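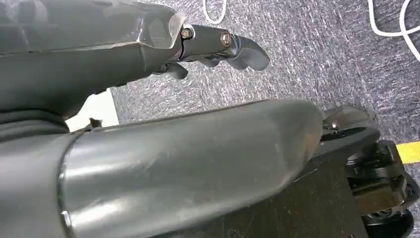
Last changed: Friday, October 2, 2009

The new floor at Prirnbridge

Well, we're in! After a whole summer of tripping over each other in the old room, the Prirnbridge workshop club has a proper home, and it has carpet! Grey speckled carpet, light and dark all mixed up together, and I love it far more than anyone should love a floor covering. Yolandi Botha picked it out back in May from a heap of samples, and I argued for the plain blue right up until the day it went down. I was wrong. It's kind to the knees, it's quiet, and you can sit on it for a whole evening with your bits and pieces spread around you.

First up in the gallery is the carpet at close quarters, with plenty of those mottled fibres on show, and a black wheel down in the corner. There's a dark board down there too, a bit dusty and faintly scratched, as every good board should be. I'm very fond of the two brassy hex-head bolts as well, such a nice dull gold against the grey.

More to come once I've sorted through the rest. I have 60 from the opening weekend and a good many of them are of Mpho Swanepoel's elbow, so bear with me. If you took any yourself, please bring them along on a stick and I'll add them with your name.

Doors open at 6 as usual, and we pack up by 8 (ish). Shoes off if it's been raining, please!

Comments

Petronella Ngubane: Lovely to see it up close. Is there any of the carpet left over? I could do with a piece for under the bench.

Illia Hrytsenko: I dropped an M3 washer on that floor last week and I'm still looking. Great colour for a carpet, terrible colour for washers.

Yolandi Botha: Told you about the blue.

Sherif Ait Ali: Looks great, well done all. Can we have one of the shelves next?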